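### 3.2 Labels, and what gets lost from them

Draft 2023-08-12, Hạnh to check the Werside paragraphs against her notebook.

The three seed libraries keep their stock in the same sort of envelope but label them very differently, and most of the record loss we found comes back to the label. Ustlow uses a printed sticker on the outside. Wudina writes straight on the envelope in whatever pen is on the counter. Werside puts a loose slip inside with the seed and a bare variety name on the front. None of this was planned by anyone, as far as we could establish. Ustlow had a label printer donated, Wudina never had one, and the Werside practice goes back to a founding member who didn't trust glue.

We drew 153 envelopes across the three collections, stratified by year of deposit where a year could be read. Where it couldn't, the envelope went in a separate stratum (see 3.4). Each one was scored for four fields: variety, grower, year of harvest, locality. A field was scored present if two readers working apart agreed on it without magnification. Fikri Pelupessy and Ánh Giáp did the reading. Disagreements went to Định Hứa, whose decision stood. Slightly severe on handwriting, on reflection, and the Wudina scores are probably a touch low because of it.

Variety survives. Practically everywhere, under all three systems, you can tell a bean from a bean. Locality is the first thing to go and grower the second. The order surprised us a bit, as we'd expected year to be the weak one, but depositors seem to write the year large and early, and the locality small, at the bottom, if there's room left. On the Wudina envelopes the bottom edge is also where the fold rubs. Ballpoint held up far better than felt-tip. Pencil best of all, though only a handful of depositors used it.

The Ustlow stickers have their own trouble. Thermal print, so anything stored near the window side of the shed has gone grey to blank, and the adhesive lets go after a few summers. Loose stickers were found at the bottom of two drawers with no way of matching them back. The library holds some 900 envelopes and a full relabel was costed by the members and put off. We'd support it going ahead, in pencil or archival ink, before the oldest drawers get any worse.

At Werside the slips inside the envelopes are in very good nick. No light, little handling, no adhesive. Against that, a slip can be tipped out with the seed and go back in the wrong envelope, or not go back, and the collection's own register (400 entries, kept by Lợi Khương) lists 28 envelopes where slip and front do not agree. We treat those as mislabelled for the analysis although in several cases it may just be a synonym, e.g. a local name on the front and the catalogue name on the slip. Narrow slips seemed to us more likely to go astray than wide ones but we did not record width and can't test it.

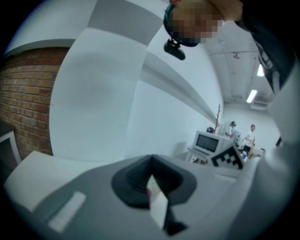
*Figure 3. Narrow white strip held upright in a dark grey rubber pad.*

Interviews bear most of this out. Depositors at all three sites described the label as something done last, standing up, on the way out the door. One Wudina grower said she knew perfectly well where her peas came from and assumed everybody else did too. That assumption is fair enough within a generation and useless after it. The same point has been made to us about the Ung family tomatoes, which turn up in every collection we visited, under at least three spellings, and with a locality in only one of them. Whether they're a single line can't be settled from the paper and would need a grow-out.

A short note on humidity, as reviewers will ask. We did not log it. Ustlow's shed is uninsulated tin, the Wudina cupboard is inside the hall, and Werside has a brick storeroom with a concrete floor. Any comparison of label condition between sites is therefore confounded with the building, and we've kept to comparing fields within a site wherever we could. The January visits were made in a hot spell, which didn't help tempers or stickers.

What follows from this for practice is fairly modest. Write the locality first. Use pencil. If a slip goes inside, repeat all four fields on the outside, so a mixed-up pair can at least be recognised as mixed up. The register matters more than we gave it credit for at the start; Werside was the only site where we could recieve a straight answer about what was missing, simply by having a list to hold the drawers up against. Section 3.3 takes up the registers and how they're kept, or not kept.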